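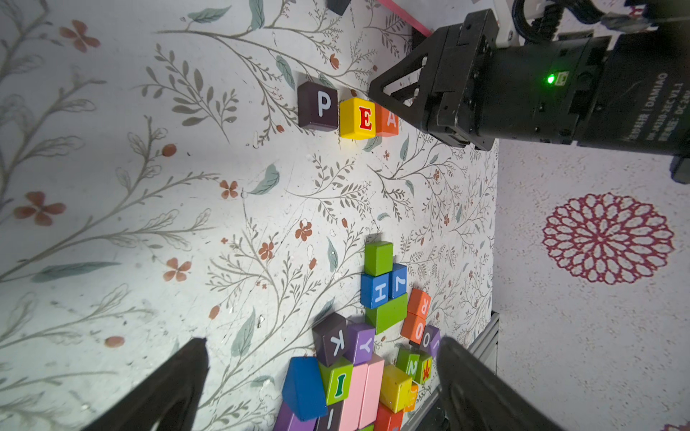

Fotivside Homeowners Board > Buying and Selling > Fee on the closing statement, is it normal?

grayporch
Posted Friday, April 10, 2020

Good evening to all. I am buying my first house in this country, a small one on the MacLeod side of town, and I would like to hear the opinion of people who did this before me.

Yesterday the title company sent me the first version of the closing statement. I read it slowly, line by line, with a dictionary near me for some of the words. Most lines I understand. But there is one line of $400 with the text "broker admin fee" and it is in the buyer column. My agent works for Flimel Realty. I was always told that the seller pays the agents and that for me the service is without cost. When I called my agent, she said that every buyer pays this and that it was in the papers I signed in November.

I looked for these papers. It is in there, on the second page of the buyer agreement, in a paragraph with the title "Other compensation". So I do not say that I was cheated. But the amount was written by hand in an empty space, and I do not remember that this space was filled when I signed.

My closing is in 15 days. Is it too late to speak about this, and is it polite to do so?

twostorykeys
It is polite. It is your money. These fees are common where I am and almost all of them can be discussed. Some agents pay it themselves from the commission when the buyer asks, because they don't want a bad feeling at the end.

The handwritten amount is another matter. Did you get your own copy on the day you signed? If your copy has the space empty and theirs has the number, you should write to the managing broker and not to the agent.

grayporch
I received a copy by email three days later. In that copy the number is there. On the day itself I received only a folder with brochures.

Bramble_Lot
I will disagree a little with the reply above. I paid the same kind of fee with Pandley Properties two years ago and I was also angry for a week. Then I thought about what the agent did for me. She drove me to many houses, she found the problem with the sewer line before the inspector did, and she answered me on Sundays. The brokerage keeps a part of the commission and the admin fee goes for the office people who store the files. You signed it. I would pay it and keep the good relation. You will maybe need her again.

twostorykeys
The office people and the files are the cost of having a business. When I go to the dentist I don't see a line for the chair.

Bramble_Lot
You don't see the line but you pay the chair also. It is only inside another number.

twostorykeys
Then they should put it inside the other number, and the buyer can compare. This is all I want to say. 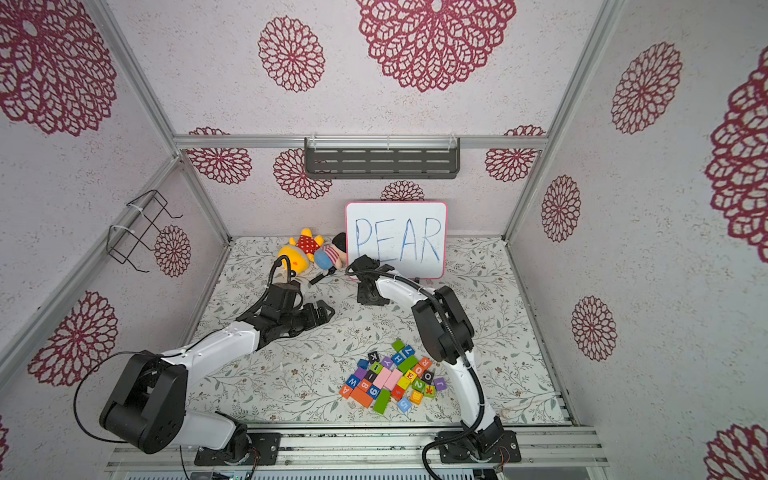

cornerlot_west
Can the lender refuse the loan if I ask to remove a fee from the closing statement so late?

A smaller fee does not normally cause a problem for the loan, but the lender must see the new version, so the title company has to send it to them. Tell your loan officer the same day. I asked my own loan officer exactly this last spring, so I write it here for everyone, grayporch also.

grayporch
Thank you, this was my next worry. I did not want to save $400 and lose the house.

Bramble_Lot, I understand your point and I want to be fair. My agent was kind and patient with my questions. But she showed me only four houses and one of them was already under contract when we arrived. The relation is good, and I think a good relation can hold one question about money.

oldfurnace
I had a license until I retired, so take this from somebody who sat on the other side of the desk. A few remarks.

The word "admin" has no fixed meaning. I have seen it called transaction fee, document fee, compliance fee. Ask what it covers and ask them to write the answer in an email. In my old office the agents could waive it with one signature from the broker, and we had some months where half of the buyers asked and all of those got it.

The commission in your purchase may be split in a way that your agent gets less than she promised herself in the agreement. Look in the same paragraph "Other compensation". Sometimes it says that the buyer pays the difference. In that case the $400 could be only the first piece, and it is better to know now.

Do not threaten. A buyer who begins with "I will report you" gets a letter from a lawyer. A buyer who begins with "could you help me understand" gets a phone call.

And read the rest of the statement again. People look at one line that hurts and they miss the bigger one. Who pays the owner's title policy? In this county it is usually the seller, but it depends on your contract.

grayporch
I checked now. The title policy is in the seller column. But I found a survey for $900 in my column, and in the contract, section 6, the box with a cross is "Seller". I read it three times because I did not trust my English.

oldfurnace
Your English is fine. The box decides. Send a photo of section 6 to the title company and ask them to correct it. It is most likely a typing mistake from a template.
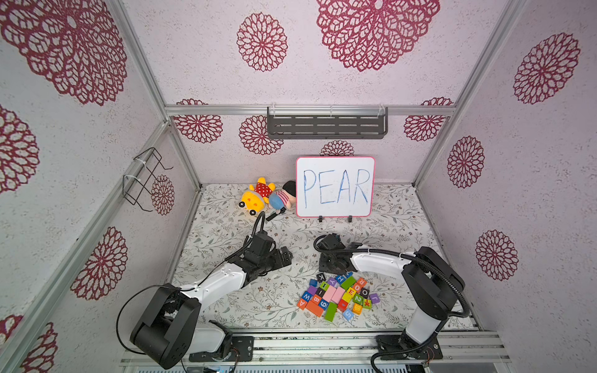

They use the same template for every file and change the columns by hand, so a wrong column happens more often than people believe. When I still worked I printed the contract and the statement and I put them next to each other with a ruler. I found something in many of them, mostly small things like the water bill counted to the wrong day. If you buy in an association, look at those lines too, the transfer fee and the first dues.

grayporch
Yes, there is an association. They sent me 154 pages. I am at the part about fences.

Bramble_Lot
Read the part about parking before the part about fences. I did it in the wrong order and I have a trailer.

On the survey I agree fully with oldfurnace, this is not a question of being nice. On the $400 I keep my opinion.

cornerlot_west
Does Flimel charge this to sellers also? We are thinking to list with them in the summer.

twostorykeys
They did for my neighbor, under a different name. Ask for the listing agreement before the meeting so you can read it at home.

grayporch
A small update. The title company answered in the morning and moved the survey to the seller, with an apology. I wrote to my agent and used the sentence "could you help me understand", thank you for this. She replied that she will speak with her broker and that he is in the office again on Tuesday. I asked also for a scan of the original page with the signature, and for that I have no answer yet.

oldfurnace
Ask again for the scan on Tuesday, in the same email chain. Keep everything in one chain.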